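Dutgate Residents' Services
Household Guidance: Unpacking and Storing Fresh Fruit

Residents are asked to read this page together with the notes on shared refrigerators. It applies to all kitchens in the Plendel and Hennessy buildings, including the small pantries on the upper floors.

Before you unpack

Clear a space on the counter and wipe it with a damp cloth. Set out the storage basket first, so that fruit can go straight from the bag into its place. Baskets with slots in the base and sides are preferred to solid bowls, as air can reach the fruit from below. A basket that has held spoiled fruit should be washed in warm, soapy water and dried fully before it is used again.

Emptying the bag

Thin plastic bags should be opened wide at the top and emptied by hand, one piece at a time. Tipping the bag over the basket is quicker, but pears and ripe peaches bruise easily and the marks may not show until the next day. Heavier fruit tends to settle at the bottom. Take out the soft pieces first and put them to one side until the firm ones are in the basket.
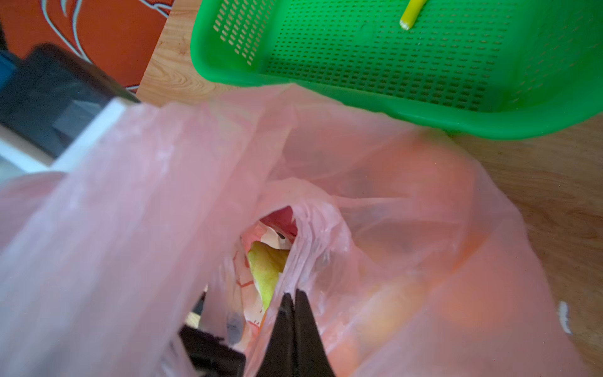
Paper and plastic wrappers should come out with the fruit. Check inside them for small pieces and for loose stems, then fold or discard them. Bags that are clean and dry may be kept for reuse in the drawer beneath the sink – please do not store them near the stove.

Sorting

Place oranges and tangerines at the bottom of the basket and pears on top, in a single layer where possible. Any piece with broken skin should be eaten the same day or cut up and refrigerated in a covered container. Cut fruit must not be left on the counter for more than 2 hours. Containers left in a shared refrigerator should carry the room number and will be removed after 48 hours.

Firm pears may be left at room temperature until the flesh near the stem gives slightly under the thumb. They should then be moved to the refrigerator. Oranges will keep on the counter for several days and longer in the crisper drawer. Bananas are best kept apart from other fruit, as they hasten ripening.

Washing

Fruit should be rinsed under cold running water shortly before it is eaten. Washing it before storage leaves moisture on the skin and encourages mold. Soap and household cleaners are not to be used on food.

Fruit scraps and peel go in the lidded compost pail, which is emptied each morning before 9. Stickers must be removed first. Replacement pails and slotted baskets may be requested at the Sernell Street desk, and requests are normally filled within the week.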